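Thursday, late, should be asleep

Budget day. Ugh. Tineke wants the equipment list by tomorrow noon and I spent the whole morning on cables. Cables!! The quote from Van der Linden came back and they've put shipping as its own line this time, 245, which wasn't on the last one. Called them, got the hold music, gave up, wrote an email instead. No answer.

So where we are. There's 3,000 left in the pot until the new year and everybody already spent it in their heads. Siebe V. wants another pair of hand-held grippers. Milan wants a new workstation because his fan screams. Wiremu wants carpet out, real floor in, which is not equipment and I told him so, and he said then what is it. Fair. Still no.

The grippers are 2,000 for the pair if we go with Paltstead. Leaves 1,000. Minus shipping, so 755. Then the spares kit is 600 and we're down to 155, and that's it, that's lunch money. No workstation. Have to tell Milan before he hears it from Siebe. Either Siebe. Two Siebes in one small lab is a curse, the other one got cc'd on the quote again and replied "not me" for what must be the tenth time.

Could rent. Looked at Hanmont at lunch, cheese sandwich over the keyboard. They do monthly, but you pay a deposit and they want the things back in the original foam, and I know what happens to foam here. Also no spares included. Rent for four months and you've nearly bought them. Did the sum twice on the back of the Encombe invoice, then remembered I need the Encombe invoice. Copied it out. Spilled tea on the copy.

What do we need though, really. Wrote it out for myself because Tineke will ask:
second pair, so two people can work the same day
finger pads, they wear
longer cables, or some way of getting them up off the arms
bins, baskets, stuff to pick up and put in other stuff. cheap, hardware store, petty cash
a mat for the table?? ask

The cable thing bugs me most. You're holding one in each hand and reaching over the table and there's a cord trailing off each wrist, and you start planning your moves around the cord. Milan says you get used to it. Milan is 24 and has shoulders. I did my hour before coffee and my forearms still know about it.

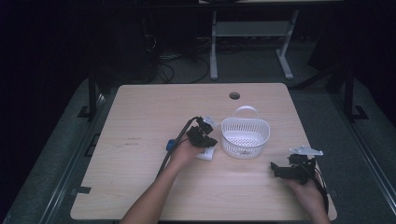

Siebe G. thinks overhead hooks would do it, a bit of bungee, practically free. I'd like that. I'd also like to see it on a drawing before he gets on a ladder. If it works then the longer cables come off the list and I get some slack back, maybe enough for the fan at least if not the whole machine. A fan! Why did I not think of a fan. Ask Milan what size.

Wiremu says put the second pair off till August and buy the workstation now. I don't hate it. But then it's one pair for four people, and one dropped gripper and we're all sitting there looking at each other. Tineke would say the same I think. Or she'd say why isn't this in a spreadsheet, which it will be, tommorow, at seven, when I am a better person.

Things for the morning
- ring Van der Linden again re the 245
- ask Paltstead if the quote holds to end of month
- fan size
- spreadsheet, with the tax column this time
- find the Encombe invoice, had it at five, was on the printer

Forgot to eat properly again. Rain all evenng and the bike is still at work. Leaning grippers plus spares, final answer, unless Paltstead says the price went up, then I don't know. Bed.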